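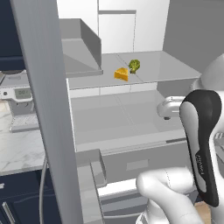
Cheese and broccoli on a fridge shelf. Both will keep longer at this temperature!

WHY DOES FOOD GO BAD?

You open the bread bag. Ugh. Green fuzz. Yesterday it looked fine! So what happened in there?

Short answer: something else was eating your bread before you got to it.

The tiny eaters

Food is not just food for people. It's also food for microbes. Microbes are living things so small you need a microscope to see most of them. They are on your hands, on the counter, in the air, on the skin of an apple. Most of them do you no harm at all. But when they land on food and the conditions are good, they eat and they multiply.

Two kinds matter most here.

Bacteria. One single cell each. They split in two, then each of those splits in two, and so on. In a warm kitchen some kinds can do this every 20 minutes or so. Try it on paper. Start with 1. Then 2, 4, 8, 16, 32... keep going and you will run out of paper pretty fast.

Mold. A fungus, like a mushroom is. Mold grows in thin threads that push down into the food. The fuzzy part you see is only the top. That's why a grown-up will throw out the whole slice of bread and not just pick off the green bit.

There is a third one, yeast, which is also a fungus. Yeast likes sugar. Old juice that has gone fizzy when it shouldn't be? Probably yeast.

What microbes like

Warmth. Water. Something to eat. Time.

Take one of those away and they slow down or stop. Pretty much every way people have ever found to keep food works like this. Dried beans have hardly any water in them. Jam has so much sugar that the water is tied up and the microbes can't use it. Salt does the same job in salted fish. Pickles sit in vinegar, and vinegar is too sour for most bacteria. And a can is heated up to kill what's inside and then sealed so nothing new gets in.

What the fridge does

The fridge takes away the warmth. It does not kill the microbes! Lots of kids (and lots of grown-ups) think it does. It just makes them slow. Really slow, for most of them. So milk that would be sour in a day on the counter can last a week or more in the cold.

A fridge should be at 40 degrees Fahrenheit or a little below. A freezer is much colder, 0 degrees, and at that temperature microbes stop growing. They are still there though – asleep, sort of – and when the food thaws they wake up and get going again.

Not only microbes

Some food spoils all by itself. Cut an apple and it goes brown. That's the air mixing with stuff inside the apple. Broccoli is still alive after it's picked, believe it or not. It keeps using up its own sugars, and after a while the green buds turn yellow. Cold slows this down too.

Bananas give off a gas called ethylene (say it ETH-uh-leen). The gas tells fruit to ripen. Put a hard avocado in a paper bag with a banana and it will get soft faster. Neat trick.

Wait, isn't cheese made of microbes?

Kind of! Cheese is milk that has been changed on purpose, and bacteria do alot of the work. The blue streaks in blue cheese are mold, a kind that is safe to eat. Yogurt is made by bacteria. Bread rises because of yeast. So people and microbes have been working together in the kitchen for thousands of years. The trick is having the right ones.

But don't go eating fuzzy stuff to find out which is which. Some molds make poisons, and some bacteria that make you sick don't smell or look like anything. If you're not sure, ask a grown-up, and don't taste it to check.

Try it: the bread test

You need: 3 slices of bread from the same loaf, 3 zip bags, tape, a marker.

Put one slice in each bag. Add 5 drops of water to every slice. Zip them shut and tape over the zip. Write where each one is going: COUNTER, FRIDGE, FREEZER.

Look at them every day for 12 days and draw what you see. Which one gets spots first? What color are they? Do the spots get bigger or do you get more of them, or both?

IMPORTANT – never open the bags again. When you are done, the bags go in the trash still sealed. Then wash your hands.

Words to know

Microbe: a living thing too small to see without a microscope
Mold: a fungus that grows in threads
Spore: a tiny speck that mold spreads by, kind of like a seed
Ethylene: a gas that makes fruit ripen
Preserve: to keep food from going bad

Next time: why do onions make you cry?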